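Skereo Community Help
Home > Kitchen and Pantry > Countertops and Surfaces

Snacks left out on a dark polished island: marks, glare, and where to put things

Asked by Ketill Hjaltested, Terville
Tags: countertop, stone, cleaning, snacks, kitchen island

We moved into a rental in April and the kitchen has a big island with a very dark, very shiny top. Our last place had a light matte counter and I never thought about it. On this one I see everything. If I wipe it at night it looks clean, and in the morning when the light comes on it has streaks from one end to the other.

The island is also where everybody drops their snacks and drinks. Usually that means a bottle of tea, a bag of chips and something small and round that rolls if you bump it. I don't want to ban food from the island because it's the only real surface we have. The counter by the stove is too short to be useful. 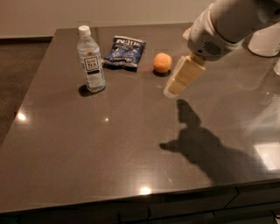 The landlord's sheet says the top is "polished stone" and nothing more. I asked which stone and was told he would look it up. That was 5 weeks ago.

My questions:

What should I wipe it with every day so it doesn't streak? I have been using dish soap in warm water and a regular sponge.

Do I need to worry about drinks? The tea has a screw cap but it gets opened and poured there, and sometimes there is a ring when I pick the bottle up.

Is it better to put a tray down, or does a tray scratch the surface? My sister has a metal one I could have, but it has no feet.

I can't reseal it or do anything permanent without asking. I'm looking for things a renter can do.

3 answers

Answer 1
Tapio Rissanen, Celtcombe
Marked as accepted

I have had a dark polished island for seven years. The streaks are soap. Dish soap is fine for stone but you are probably using too much, and a sponge leaves a film even when it looks clean. Try this:

Put two or three drops of dish soap in a bowl of warm water. Wipe with a microfiber cloth that has been wrung out well. Go over it again with a second cloth and plain water. Then dry it with a third cloth, a dry one. The drying is the part people skip. On a light counter you can let it air dry and on yours you can't.

Don't use vinegar, lemon or a bathroom spray until you know what stone it is. Marble and limestone will etch from acid and the dull spot doesn't wipe off. Granite is tougher. Some engineered stone is sold as "stone" too, and that one mostly doesn't need sealing.

For drinks, wipe the ring when you see it. Plain tea won't do much in a few minutes, but left overnight it can stain an unsealed top. You can check the sealing yourself. Put a spoonful of water on a spot near the back and leave it for 10 minutes. Wipe it off. If the stone is darker where the water was, it is soaking in, and you can tell the landlord that. If it looks the same, you are fine for now. Engineered stone will look the same either way.

Citrus is the one I would watch. Whole fruit with the peel on can sit there all day. Once it's cut, use a board.

Chip bags are harmless when they are closed. When they are open you get oil on the counter, and on a dark top oil shows as a cloudy patch. Same soap and water takes it off, but do it before you wipe the rest or you will spread it over the whole island.

As for the tray, yes, use one, but not the metal one as it is. Grit gets under it and then you push it around. Stick felt pads on the corners or put a cloth placemat under it. Lift it when you clean. I keep mine at the back so the front is free for cooking, and the snacks stay in one place.

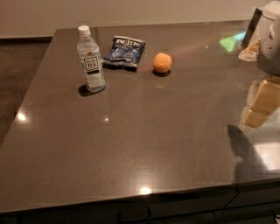
Tea, chips and a small round orange item along the back of the island.

With a row like that I would set one long, low tray along the back and stand the bottle on it at one end. Get one with a raised edge and the round things can't roll off. The bag can go in a bowl or just lie flat on the tray.

The lights are a separate problem. An overhead light reflects straight back at you off a dark gloss surface and makes it look worse than it is. Clean it with the overhead off and look at it from the side. I do mine in daylight.

Comment from Ketill Hjaltested: Thank you. I did the water test on Tuesday and there was no dark spot. Three cloths also made a big difference. I hadn't been drying it at all.

Comment from Tapio Rissanen: Good. Wash the cloths without fabric softener or the streaks come back.

Answer 2
Member in Thepsuriya

Agree about the tray. Ours is bamboo with a cork bottom and it doesn't slide. If you buy cork check it now and then for damp underneath.

I wouldn't bother with the special stone sprays. I tried 2 and went back to soap.

Answer 3
Guest

just get a tablecloth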